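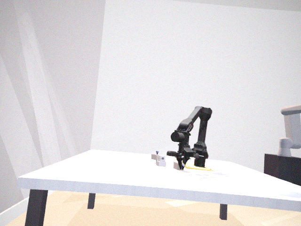 My sourdough is finally sour

August 31, 2022

I have been baking bread at home since April and for most of that time I have had very nice, very mild loaves. Good crust, decent crumb, everybody ate them. But they tasted like plain white bread with a tan! I wanted the tang I remember from the rye my aunt used to bring over in a paper bag, and last week I pulled a loaf out of the oven that had it. I ate three slices standing at the counter and then started taking notes for this post, so forgive the crumbs.

First, some background for anyone who hasn't been following along. My starter is called Erham, after the little street we lived on when I was a kid (my brother says I'm spelling it wrong, he can start his own blog). Erham is half whole wheat and half bread flour and lives in a jam jar with a loose lid. I feed it in the morning before work and again at night if I'm baking the next day. It doubles happily and smells like yogurt and green apples. So the starter was fine! I spent two months blaming it and buying it fancier flour, and the whole time the trouble was what I did afterward.

What I was doing wrong

I was using too much starter and rushing everything. My old recipe had 200 grams of starter for one loaf, and with our warm kitchen the dough was ready to shape in three and a half hours. Great if you're hungry, but there's hardly any time for the sour flavor to build. Then I'd give it an hour on the counter and into the oven it went.

The other thing was that I kept feeding Erham right before it peaked, so it was always young and sweet. I thought I was being a good starter parent.

The person who set me straight was Akihiko Shibata, who taught the evening bread class I took over the summer. I wrote to him with a long, whiny email and four questions, and he wrote back two lines: use less starter, and let the shaped loaf sleep in the fridge longer than you think you should. That was it. I had been hoping for a secret ingredient, to tell you the truth, but two lines was plenty.

The flour

I've been going back and forth between two flours. The Clistard bread flour is strong and forgiving and gives me a tall loaf every single time. The Stetel stoneground is darker, drinks up a lot more water, and smells so good when you open the bag that I've caught my husband sniffing it. On its own it makes a rather flat, heavy loaf (in my hands, anyway), so now I mix them, and I love the mix. You get the height from one and all that nutty, malty flavor from the other.

A spoonful of rye helps too. I add it to the starter the night before and by morning it is wild in there.

The recipe as it stands now

For one loaf:

400 grams bread flour
80 grams stoneground whole wheat
17 grams rye
355 grams water
64 grams starter
10 grams salt

Yes, 17 grams of rye. That was the end of the bag the first time I made this, and the bread was so good that I'm scared to change it.

Mix the flours and water and leave them alone for an hour. Add the starter and squish it in with wet hands, then wait half an hour and add the salt with a little splash of water. The dough will feel slimy and horrible and you'll think you've ruined it. Keep going! After a minute or two it pulls itself together.

Then I fold it every half hour, four times. Wet your hand, grab an edge, stretch it up, flop it over, turn the bowl, do the next side. I listen to the radio for this part. After the last fold it sits, covered, until it has grown by half and the top is domed and wobbly. In August that took six hours at my house. It will take longer in winter, so please watch the dough and ignore my clock.

Shape it into a ball, let it relax for twenty minutes, shape it again properly and put it seam side up in a well-floured basket. Cover it, put it in the fridge, and go live your life for two nights. Two! One night gives you a nice loaf with a hint of tang. Two nights gives you the real thing.

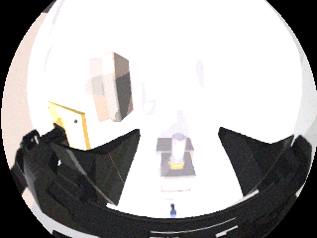

Baking it

I heat my old Sugiyama pot in the oven for a good 45 minutes at 475. It's a heavy lidded thing I got from a neighbor who was moving, and it weighs as much as a small dog. Tip the cold dough onto parchment, slash it once down the side with a razor blade, and lower the whole lot in. Lid on for 20 minutes, lid off for another 22 or so, until it is darker than you're comfortable with. I used to chicken out when it was golden. Now I wait for chestnut brown, and the crust crackles when it comes out, which is my favorite sound in the world right now.

I weighed the two-loaf batch of dough before dividing it last time and the scale said 1028 grams on the first try because I'd forgotten half the flour. So that is one more tip: weigh things before you mix them, and don't talk on the phone.

Then you have to let it cool. I know. I didn't, as you read at the top, and the middle was a little gummy where I cut it. The slices I had the next morning were far better, with cold butter and a bit of salt, and the sourness had come forward even more overnight.

A few of you asked about the discard. I've been keeping it in a second jar and making crackers: discard, melted butter, salt, whatever seeds are rolling around in the cupboard, spread very thin on parchment and baked at 325 until crisp. They disappear in an afternoon here.

Next up I want to try the same dough with walnuts, and maybe a third night in the fridge if I can find the room. If any of you have gone to three nights, please leave me a comment and tell me whether it held its shape!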